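Progress report to the Skovier Fund, 8/19/25
Project: Manalastas breakfast table for older residents
Written by: Kenneth Pascual, Nultico

Dear colleagues,

This report covers our work from January until now. The breakfast table is open on four mornings each week in the hall on Bremance Road, and 69 residents are registered. Most of them live alone. Attendance was low in the first weeks, and it became better when we moved the opening from seven to eight o'clock.
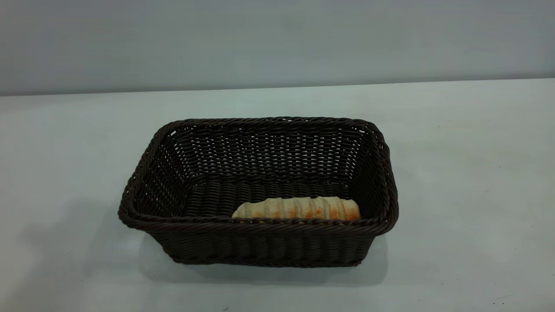
The second change was transport. We had planned to use the local minibus, but the route was cancelled in spring, so we now pay two drivers for each morning. It costs more than we wrote in the budget. I have moved money from the printing line to cover it, and I ask for your approval of this.

**Meals.** We have served more than 1000 breakfasts. Tea, porridge and bread are always offered, and fruit when the price is good. Several residents asked for softer bread and we changed the order with the bakery.

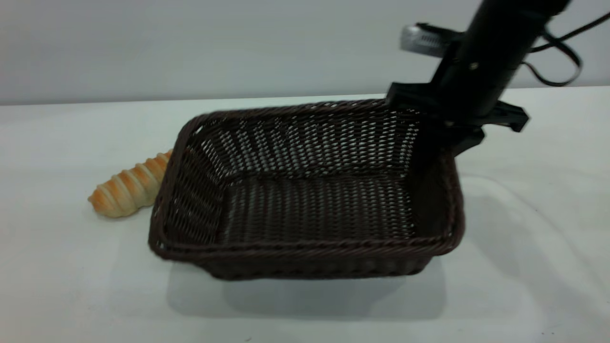
Food hygiene training was finished in time. All the helpers passed the test, although two had to take it again. The kitchen inspection gave us one remark, about the temperature book for the fridge. It is now filled in twice each morning.

**Equipment.** The new water boiler is installed and the old one is returned. We also bought trays, cups and table baskets. The dishwasher is still waiting for a part.

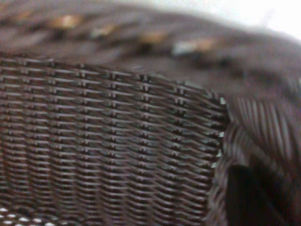

*Close view of the basket weave.*

**Home visits.** This part is behind the plan. We promised visits to 28 residents who cannot come to the hall, and we have reached only half of them. The reason is mainly that our visiting worker left and the post was empty for nine weeks. A new worker has started, and I expect to finish the first round before winter.

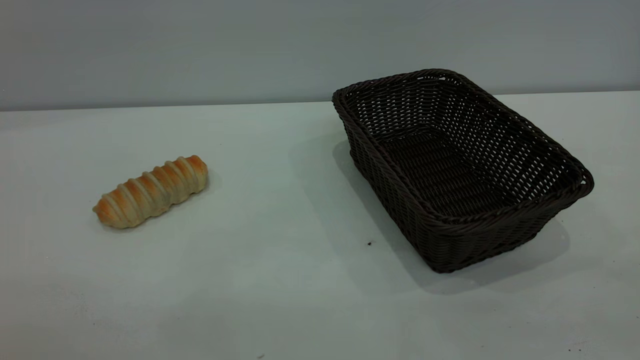
*Bread roll and basket.*

**Next period.** We will continue the breakfasts without change, complete the home visits and ask the residents for their opinion with a short form in large print. The receipts for transport will follow separately.

With kind regards,
Kenneth Pascual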